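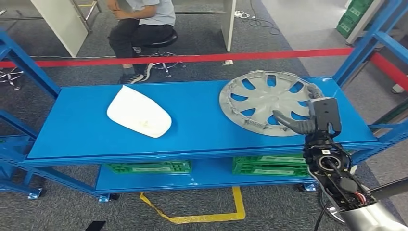 Hubcap up top, crates underneath, on the blue metal shelves.

If you have ever gone hunting for a spare hubcap in May and found it under the Christmas lights, you'll know why I gave car bits a shelf to themselves. I keep mine lying flat, face up, with a bit of elbow room on either side - the little clips on the rim are easy to snap when things get piled on top, and I have snapped plenty!

Before a hubcap goes up I give it a good wash in warm water with a squirt of dish soap, and I work an old toothbrush in between the spokes where the brake dust likes to hide. Dry it well, backside too. Smooth white plastic covers get the same bath, and a paste of baking soda will often shift a yellowish smudge if you go gently and let it sit a while first.

Crates with latticed sides are lovely for the lower shelf, as you can peek in without dragging them out. My neighbor Iqra Mughal ties a tag on each of hers, and I have copied her shamelessly. Heavy things go down low, please, and wipe the shelves whenever you happen to have them clear.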